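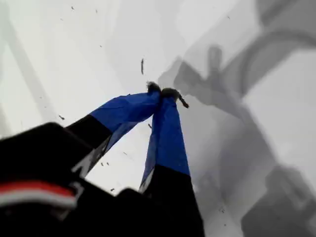
Gripper with a small dark piece held between the fingertip pads, pale surface behind.

**Handling Practice Group, Nokwood site**
Minutes, 6 April 2022

Present: cell operators (both shifts), maintenance, quality, safety. Walevetti sent one person by phone for item 3 only.

**1. Minutes of the March meeting**

Accepted with one correction. The spare pads are kept in the maintenance crib, not in the cell cabinet.

**2. Finger coverings and pads**

The draft rule on coverings was read out and discussed at length. Second shift wanted to keep the choice of covering open. Quality did not, as covering thickness changes the closing position and the two shifts have been correcting for it in different ways.

Agreed wording:

- Both fingers of a gripper are covered the same way, and changed together.
- A covering that has lifted at an edge is replaced before the next run. Creases are acceptable if the covering is tight at the tip.
- Pads are inspected at the start of each shift. Pads that shed onto the work surface are taken out of use.
- After any change of covering or pad, the closing position is checked again and written in the cell log.

Maintenance asked whether a pad change counts as a tool change under the site procedure. Safety will treat it as one for now, so the arm has to be stopped and locked out. First shift pointed out that this adds time to a job that takes a minute. Noted, no change.

**3. Grip force on small pieces**

Walevetti has suggested a starting setting of 30 on the controller scale for thin, brittle pieces, and a limit of 200 for anything run in this cell. The group accepted the limit. The starting setting will be tried for up to 4 weeks before it goes into the standard.

There was disagreement about re-gripping. Some operators let the arm try again as often as it likes. The draft allows one retry, after which the piece goes in the reject tray and the attempt is logged. Left as drafted until the trial is over.

Form 907 will get a new line for the force setting. Old copies may be used up if the setting is written in the margin.

**4. Work surface**

Wipe down between batches, with the arm parked. Loose specks on a light surface can be picked up by the vision check as parts. Quality would like the surface wiped after every tray as well. Not agreed. To come back with reject numbers from both shifts.

**5. Frandsen cell**

Same rules to apply there once the Grerero order is finished. The pads at Frandsen are an older type and may need a separate paragraph.

**Actions**

- Maintenance: post the agreed wording from item 2 at the cell
- Safety: confirm in writing how pad changes are classed
- Quality: revise Form 907, collect reject numbers
- Operators, both shifts: log every retry during the trial

Next meeting when the trial results are in. Room to be confirmed.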